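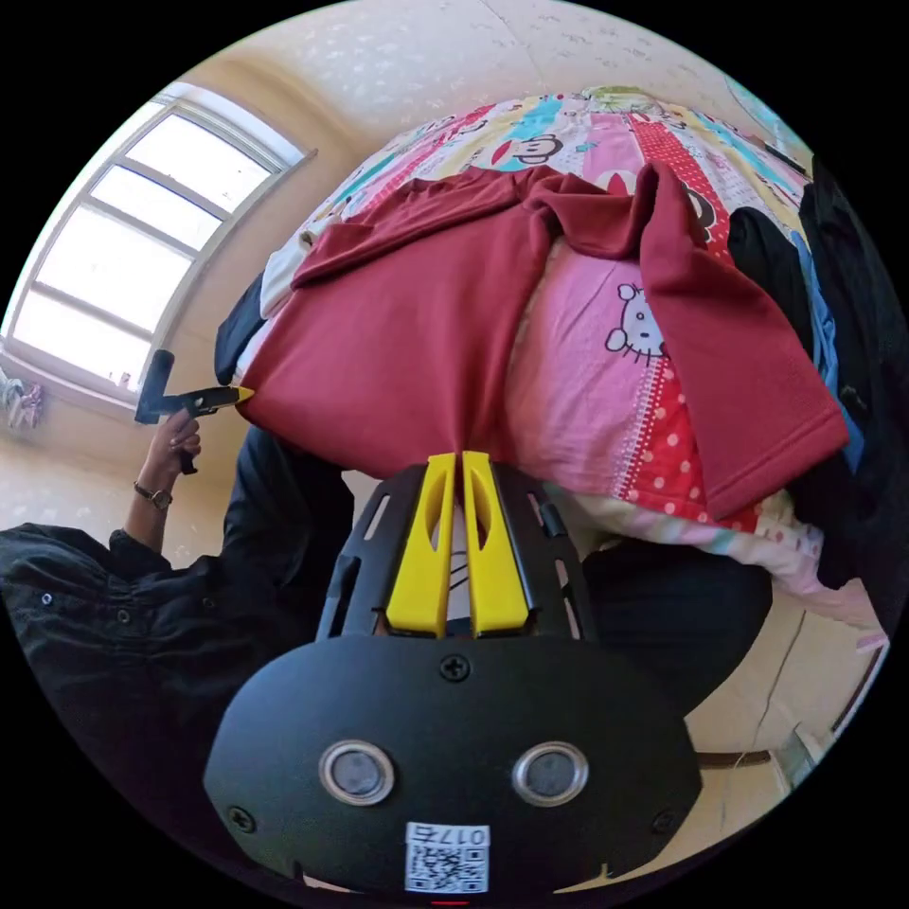

June, equipment budget, morning. Starting with finger pads because that's where the money leaks. The yellow fingers wear at the tips first and we keep buying whole sets when a tip would do. Asked Karamanlidis if they sell fingers singly -- no answer yet, Lefteris to chase. Knit is the hard case for us: the dark red shirt laid across the patchwork quilt is the sort of thing I want every quote judged against, textured, sleeve folded up, hem not square to anything. If a supplier's demo is all flat cotton squares, ask again. Don't order on the strength of a tea towel.

What we have to spend: 2,000 this half, 2,000 next half. Not transferable, Lefteris checked twice. So anything above 2,000 has to be split across two invoices or dropped. Groltis will split. Mamano won't, or wouldn't last year, new sales person now so worth one more email.

List as it stands --

Spare fingers, yellow, same cutout as now. 30 pcs if Groltis holds the price. They quoted on 30 and the price jumps if we go under, so no point trimming it to 28 like I had in the first draft. (28 was me dividing by stations. Ignore the old sheet.)

Cross-head screws, black, for the face plate. Cheap. Buy a box and stop robbing the old units for them.

QR labels. Reprint the lot on better stock. Want the number bigger too. 017 reads fine close up but not from across a room, and Lefteris wants to log units in and out without picking each one up. Matte if they do it, glossy is a pain under a window.

Sensor window covers. Unsure. Karamanlidis has a clip-on, Vasiliki has had one on her desk for a week and says it rattles. Hold.

Carry cases. Two grippers per case, foam insert. Skevimov has the nice ones, too dear. Ask whether they'll sell the foam alone, we can find boxes.

Batteries -- seperate line, comes out of consumables, not this budget. Writing it here so I stop adding it.

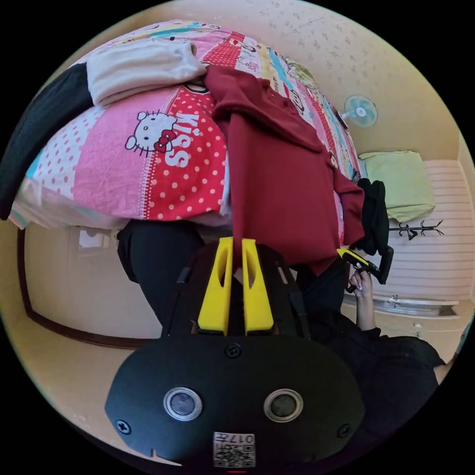

Second thing is whether we buy one full arm or keep adding hand-helds. Vasiliki wants the arm. Her case: hand-helds cost us people's hours and the hours never show up in the equipment line, so it looks cheaper than it is. Fair. My case: an arm needs a table, a fence or a lot of floor, and a week of somebody's time before it touches a sleeve. Bedrooms are tight. You've got a radiator, a coat rack, a door that has to open. Hand-held goes in a bag and up the stairs.

Also the arm quote from Mamano doesn't include the gripper, the controller cable or delivery. Lefteris found that on page three. So the number on the front is not the number. Asked for a full one, in writing this time.

Middle option: rent. Skevimov rents by the month, deposit back if the joints are clean. Could take one for June only and try it on garments on a proper bed-height surface. Need to know --
does rental include the mount
who pays if the wrist gets knocked
can we fit our own fingers or do we have to use theirs

If answer to the last is no then forget it, whole point is same fingers on both.

Vasiliki read this over at 4 and says I'm being unfair to the arm, and that the fence is only needed for the big one. She's sending the spec for the small one. Payload looks thin on paper but a shirt is a shirt. Maybe thin is OK. What about a winter coat though. Check before arguing.

Clothes. We need our own stock as well, can't keep leaning on whatever is in the house. Dark stuff especially, black on black is where I have least faith in the cameras. Knits, trousers, a few whites. Second-hand shop by the bus station, buy by the bag, get a reciept or Lefteris won't pay it back. Bedding too, busy prints and plain, both.

To do
- Lefteris: Karamanlidis re single fingers, Groltis re split invoice
- me: email Mamano, redo the sheet without batteires
- Vasiliki: small arm spec, verdict on the clip-on covers
- me: measure the van before anyone orders cases

Groltis price good to end of June. Order fingers first whatever happens with the rest.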